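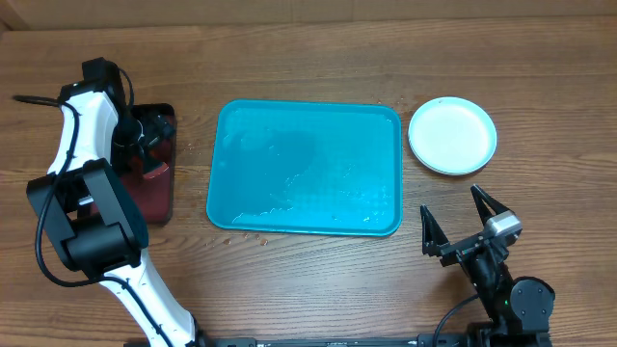 Kohei Uchida wrote that 2000 words is way too long for a free Friday story, and that readers bail before the twist.

Community > Writers' Corner > Short Fiction
Posted in March by Lieselotte Sauerland
2 min read

fomen_fan: No way, Kohei! I read all 154 pages of Aditz on my phone – in one night – and I'd take longer freebies any day.

Lieselotte Sauerland: I'm torn. My last one, Teuber, ran long and I got four comments, all nice (one was my sister).

Kohei Uchida: Four comments kind of makes my point.

fomen_fan: Or people were busy! Post the next one in two parts and see.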